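Speaker notes – "The shelf job that failed at the neck of the bottle"
Viorica Sârbu, Plastari
October 13, 2026
Slot is 20 minutes plus questions. Keep the fault timeline moving.

SLIDE 1 – Title
Say who I am and what I work on: grasp safety for the Dindimby shelf-facing robot. Two arms, mobile base, one head camera. It straightens drinks on shop shelves and pulls bottles forward when the front spot is empty.
Say up front that this talk is about one fault. No product pitch. If people want the roadmap, they can find me at the break.

SLIDE 2 – What happened
We were in a long run at the Nukard test shop. The robot had done 1055 bottle moves with no stop that mattered. On the next one it closed both hands on a bottle by the neck, started to lift, and kept adding force after the bottle was already held. The cap let go. Water went over the shelf, down the price rail and onto the floor in the aisle.
The arms did not stop. They finished the move and put a half-empty bottle back in its place. The log entry for that move reads "success."
Pause here. Let them read the log line on the slide.
No one was hurt. An operator was standing two steps away and hit the stop button when she saw the floor was wet. The base had started to drive by then.

SLIDE 3 – Why we call it a safety fault
A spilled bottle costs very little. The trouble is the wet floor in an open aisle with a machine driving on it and people walking past. Our hazard sheet had "dropped bottle" on it. It did not have "crushed bottle, robot carries on."
I wrote part of that sheet, so say so.

SLIDE 4 – How a person does it
We went back to the human recordings the policy was trained on. There are 3590 clips in the set, all from a head camera, all hands on real shelves. I watched a lot of them that week. Most people take a bottle by the body. When the bottles stand close together, though, they come in from the top, because there is no room to get fingers down the sides.
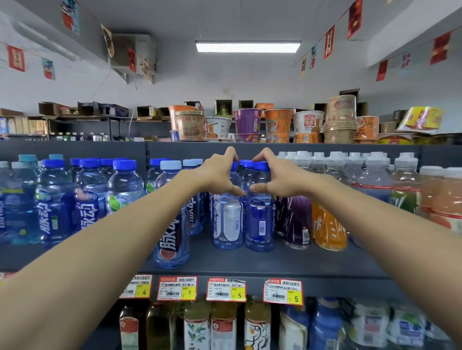

Training clip, two-handed grip at the neck, middle shelf.

Talk over the picture for a minute. Point at the fingertips near the cap. Point at the neighbors on the same shelf. A camera gives you where the hands are and how the fingers bend. It gives you nothing about how hard they press. The policy learned the pose from clips like this one and filled in the force from somewhere else.

SLIDE 5 – Where the force came from
Somewhere else was our bench data. We had collected it on Baran grippers with rigid test bottles, all held by the body. The force limit was set to 50 newtons per hand, and on a rigid bottle held by the body that is fine. On a thin bottle held at the neck by two hands it is too much, and the two hands do not know about each other. Each one was inside its own limit the whole time.
Show the force plot. Left hand in blue, right hand in gray. Walk to the screen for this one, the lines are hard to see from the back.

SLIDE 6 – Why the stop never came
Three things, go slowly:
The slip check looks for a bottle moving down in the hand. This one moved sideways and folded.
The wrist sensor saw the weight drop. The check on weight only runs at the end of the lift, and it passed anything over a floor value. Half a bottle was still over it.
The success check is done by the head camera. It asks if there is a bottle in the slot. There was.
Expect someone to ask why we trusted the camera alone. Answer: it was quick, it worked on the bench, and we never went back to it.

SLIDE 7 – What we changed
Combined force limit across both hands, set by grip type. Neck grips get the lowest.
Weight is checked all the way through the lift. Any drop stops both arms and locks the base.
After a stop, the base stays locked until a person clears it at the panel. Nukard did not like this at first – it means a staff member has to walk over. We kept it.
Success now needs the camera and the weight to agree.
We also ran 120 neck grips on thin bottles, filled and capped, over a tray. Two leaked. In both cases the arms stopped and the base stayed locked. The leaks are still open and I should say that plainly.

SLIDE 8 – Still open
Carbonated drinks. We have not tested them with the new limits, so they are off the pick list.
Bottles with loose caps. The robot can't tell a loose cap from a tight one.
Spills the robot did not cause. It will still drive into one.

Questions. If the video is asked for, it is on the laptop in the folder marked "neck," second file. Mute the sound first.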